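Drolcombe Household Word List
README for the main file and the two small files

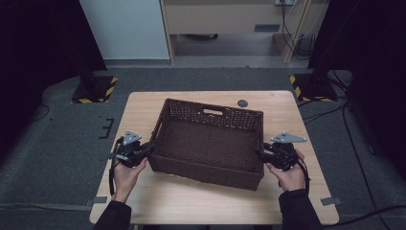

Dark brown wicker basket with an oval handle slot, on a light wooden table.

What is it

The Drolcombe Household Word List is a table of words which people use for ordinary things in the home: baskets, boxes, cloths, brushes, pots, shelves, hooks and so on. It has 1051 entries. Each entry is one word or short phrase, with its meaning in plain English and a note of where it was heard or read.

The list was started because I moved to Drolcombe as an adult and did not understand my neighbours when they spoke about their kitchens. I knew the school word for a thing, and they used another one. First I wrote the words in a notebook, then in a spreadsheet, and the spreadsheet is what you have now.

Files

words.csv is the main list.
sources.csv explains the source codes.
changes.txt tells what was changed in each version.

All files are in UTF-8. The separator is a comma, and text with a comma inside is in double quotes. If your spreadsheet program shows strange signs instead of Polish letters, please choose UTF-8 when you import the file. Do not open it with a double click and then save it, this is how the letters get damaged.

Columns in words.csv

id: a number. It does not change between versions. When an entry is removed, its number is not used again.
word: the word as it was said or printed. Spelling is explained further down.
group: one of kitchen, laundry, storage, cleaning, sewing, garden, other.
meaning: a short explanation in everyday words.
place: Drolcombe, Botville, Winska or unknown.
source: a code, see sources.csv.
age: old, current or unsure. It shows if people still say the word, not how old the word is.
note: free text, often empty.

Where the words come from

There are three kinds of source. Over 600 entries come from talks with people in the three places. I did not record the sound, I only wrote the word and asked for the meaning. The second source is printed matter: shop catalogues, parish cookbooks and old labels. The third is the Borkowska notebooks, a set of household account books from Winska, where the same family wrote down what they bought and repaired. The notebooks gave 90 entries, and most of the words marked as old are from there.

No names of speakers are in the files. If a word was used in only one family, I put "family word" in the note.

Spelling

For words from print I kept the spelling of the print, also when it looks like a mistake. For spoken words I used the most usual Canadian spelling if the word is in a dictionary (so colour, grey, mould). If it is not in a dictionary, I wrote it in the way the speaker preferred. Some speakers had no preference and then I had to decide myself. These cases have "my spelling" in the note.

Doubtful cases

The group column was the most difficult one. A basket for bread is in kitchen, a basket for pegs is in laundry, and a basket which people use for anything is in storage. The same word can be in the list two times with different groups, and this is not an error. Please do not remove the duplicates before you look at the meaning.

"Hamper" gave me much trouble. In Botville it is for dirty clothes, while in Drolcombe I heard it also for food. Both are in the list. "Trug" is in garden only, although one speaker kept her wool in it.

Words for cloths need more work. I could not find a clear border between dishcloth, tea towel, wiper and rag, and the speakers did not agree with each other.

What the list is good for

It can be useful for language teachers, for people who write local history, and for translators who need a homely word in place of a catalogue word. I use it also for vocabulary cards with newcomers. For this purpose I recommend to filter age to current and take the first 100 entries of kitchen.

It should not be used to say how common a word is. I asked the people whom I could reach, mostly older than me, and Botville is much better covered than Winska. An empty result for a place means only that I have not heard the word there.

Corrections

Send corrections through the issue page of the project. Please give the id of the entry, the old text and the new text, and tell where you know the word from. New words are welcome too, but I need a place for each of them. I read the messages in the evening and it can take some weeks until I answer.

Licence

You may copy, change and share the files, also for paid work, if you mention the name of the list. The scans of the Borkowska notebooks are not part of this package and I cannot send them.

Planned for the next version

The laundry group will be checked again in March. After that I would like to add a column for plural forms, as several users asked for it.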